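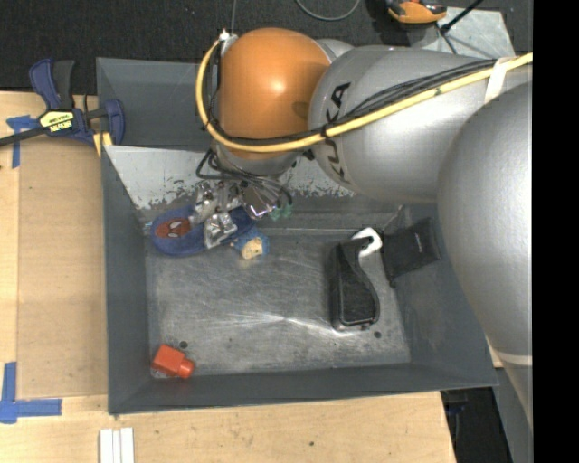
Figure 3. Mixed household items in the grey metal bin, including a blue slipper with a Spider-Man face and a black fabric pouch.

3.2 Item set and bin contents

The item set was drawn up to reflect what collects in a hallway or bedroom over a normal week. It holds 348 articles, bought from shops in Drurnport or taken from the earlier Rernirum list. Footwear, pouches, cases and small toys make up most of it. Articles longer than 300 mm were left out, as they could not lie flat in the bin.

Each fill was made by hand from a printed list. Items were placed one at a time and were not straightened afterwards, so that some leaned against the walls. The set was divided into soft, rigid and mixed classes following Negri, with one change: slippers are treated as mixed, given that the sole keeps its shape while the upper does not. Dark items on the grey floor (Figure 3, right) were kept in the set, although their outlines are harder to separate than those of the brighter ones.

In total 200 fills were recorded under the Clarirero protocol. No article appeared in more than 10 of them. Fills in which an item lay wholly beneath another were labelled separately and are reported in Section 4.1.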